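My navy jumper comes out of the wash covered in white bits – what am I doing wrong?

Posted by weltley_washday

I bought a lovely dark jumper in January and every wash leaves it speckled with fluff. I do 16 minutes on the quick cycle with the towels, cool water, ordinary powder. I've tried shaking it out of the back door and going over it with sticky tape, which used up nearly the whole roll. Is it the machine, or me?

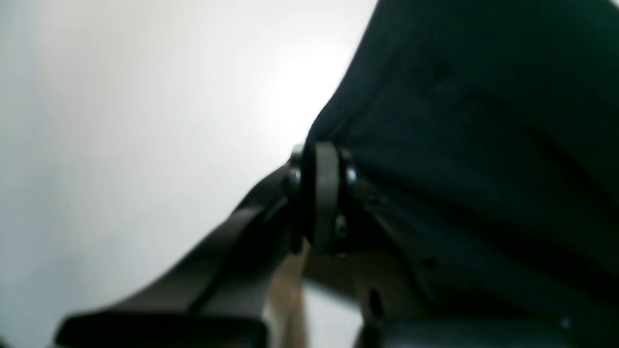
2 replies

osecklane

It's the towels, my love! They shed like mad, and dark knits hang on to every bit. Wash your darks on their own, inside out, and swap powder for liquid, as powder doesn't always dissolve on a short cycle. Do have a look at the filter as well (mine hadn't been opened since we moved to Oseck, and I won't tell you what was in it).
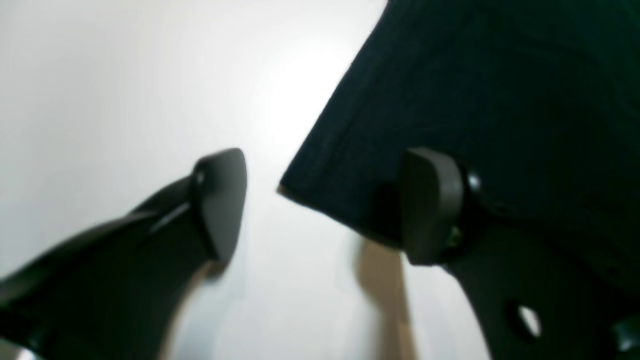
Photo: osecklane

I'd give it a second rinse too, and dry it flat on a towel you've had for years – a new one will put you back where you started. My mother swore by a splash of white vinegar in the drawer, and I still do it out of habit.
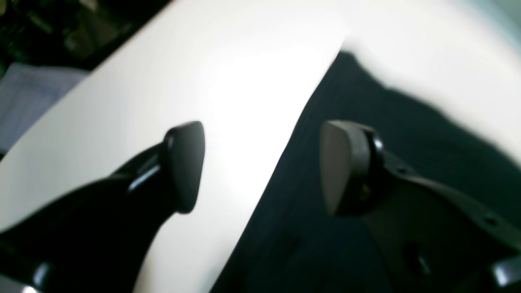

If there's still fluff once it's dry, a barely damp rubber glove stroked in one direction will lift most of it.

nirport_nan

Agree about the towels. Don't overfill the drum either. I never got on with vinegar, didn't like the smell. 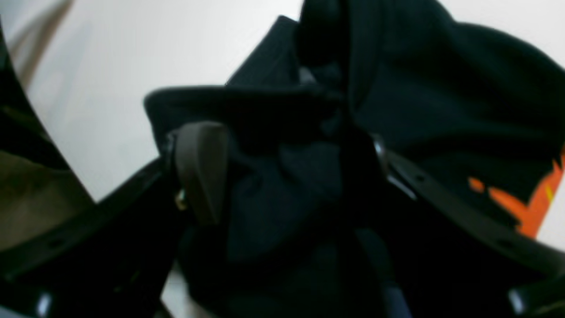 Dark fabric, bunched up

Mine is a cardigan and it only gets washed when it really needs it.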